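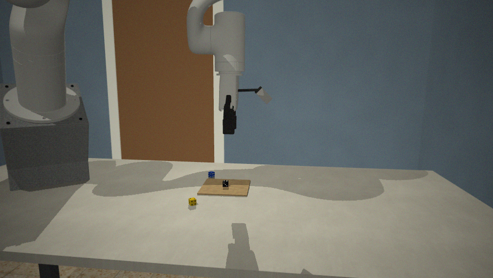 Nilier Bench Cell Checker
Sold by Gredwood

Most "safety ready" cell software is a checklist with a logo on it. Nilier is a checklist too. It has one advantage: it won't let you tick a box for a rule you never set up.

You load your arm, gripper, table and anything bolted to the gripper. Sensor brackets count. People forget them, and a thin rod sticking out of the tool can reach places the fingers never will. Nilier checks the whole tool against your keep-out zones and lists every move that breaks one.

What we'd ask before buying this or anything like it

Does a pass in simulation mean the cell is safe? No. It means the model passed. Small test pieces like dice are fine for checking reach and approach height. They say very little about a person leaning in over the table.

Does it replace a risk assessment? No, and be careful with any seller who hints that it does.

Are two arms harder than one? Yes. Shared space has to be set by hand, and it takes a while.

In the box
Single-seat license
86 rule templates (we would use around 32)
Import for Zotik and Yupanqui arm files
10 support tickets, good for one year

Known limits
No soft or hanging parts. Cables are treated as straight lines. Reports export as PDF only. The spreadsheet export promised for March did not ship.

Returns within 10 days if the key is unused.

Page last changed 21 September 2020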